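Modules > Retail Operations 2 > Handouts > Unit 17: Trolleys and aisle-side display

Unit 17: Trolleys and aisle-side display
Tutor: Larysa Kuzmenko
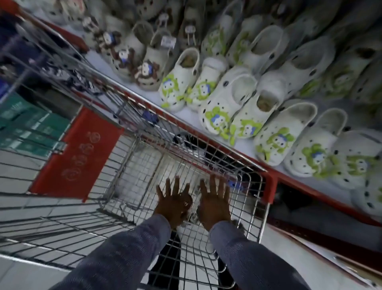 Fig. 17.1. Wire shopping trolley beside a display of white clog-style shoes.

17.1 Terms
The basket is the mesh body of the trolley. The top rail is the bar along its upper edge, red in Fig. 17.1 and finished with a red plastic cap at the corner. The child seat folds down inside the basket. A lower rack, where fitted, sits under the basket floor and is counted separately when capacity is worked out.

17.2 Sight lines
An open grid lets the shopper see goods through the sides and floor. In Fig. 17.1 a blue item shows through the mesh, and the lower rack and white floor show beneath. Small goods are easily missed at the till when larger ones cover them. Cashiers check the basket from above, then the rack.

17.3 Shoes on open shelves
Rows run parallel to the aisle. Patterned pairs go nearest the shopper; the row closest to the trolley in Fig. 17.1 has a printed cartoon character in lime green. Plain stock may be placed behind. Keep pairs together and sizes in ascending order from the left.

17.4 Clearance
The Arnik exercise uses a trial aisle with a shelf run of 19 bays. Two trolleys must pass without either touching the stock. Measure from shelf edge to shelf edge at rail height, and again at floor level.

Task for Wednesday
Draw the trial aisle to scale and mark both passing positions. State the clearance left on each side in millimetres. Maximum mark 100. Hand drawings to Zlata Koval before the seminar.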